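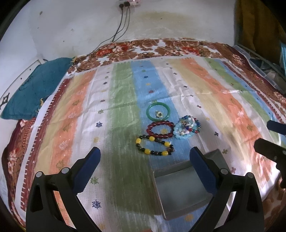 But surely a bracelet is just a short necklace, a voice from the back table objected at the end of our last class, so why do we need a whole evening on it? I promised to answer that properly in the notes, and then of course I ran out of room on the old handout, so you are getting a new one.

Brakden Evening School
Beads and Stringing, Session 5: Bracelets and Fit

A necklace hangs. It can be an inch too long and nobody minds much, the wearer included. A bracelet sits on a joint that turns all day long, gets leaned on at desks, gets pushed up a sleeve and pulled down again, and (if it has no clasp) has to travel over the widest part of the hand every time it goes on or comes off. The beads may be the very same ones you used in January, but the thread is living quite a different life.

Measuring

Wrap a strip of paper around the wrist just below the bone, snug but not tight, and mark where it meets. Lay it flat along your ruler. For small beads, add half an inch. For large ones add a full inch, sometimes more — big beads stand away from the skin and eat up the room on the inside of the loop, and this surprises people every single term.

A rigid bangle is another matter altogether. There the wrist hardly counts. Tuck the thumb across the palm as if you were reaching into a jar, and measure around the knuckles at the widest point. The inside of the bangle has to clear that number.

Elastic or clasp?

Elastic cord is forgiving and quick, and I am very fond of it for gifts, when you can't very well ask for a measurement. Pre-stretch it before you string anything! Hold a length between your hands, pull gently a few times, and let it rest. If you skip this the bracelet will do its stretching later, and you'll see gaps of bare cord between the beads. Finish with a surgeon's knot, a tiny dot of glue, and leave it overnight before trimming.

For anything heavy, or with rough-edged holes, please use beading wire and a clasp. We have the Tatance wire in the blue cabinet, and the Myung spools on the shelf below for those who like a softer drape. Both are fine for tonight's work.

Mixing sizes

When you set a few large beads among many small ones, lay the whole pattern out on the board before you cut. Even spacing is the safe choice and there is nothing wrong with it. Uneven spacing can be lovely too, though it takes more fiddling, and you should try it around something curved (a jar will do) before you decide, since a pattern that looks lively in a straight line can bunch up once it's closed.

For next time

Bring one bracelet from home that has never fit you well, and your paper strip with your name on it. We'll take the fit apart together.

The bead order from Drunport has to be in by Wednesday, February 14, 2024. The seed beads are item 2806 and the barrels are item 3966, sold in bags of 15. Please write your item numbers clearly on the sheet by the door.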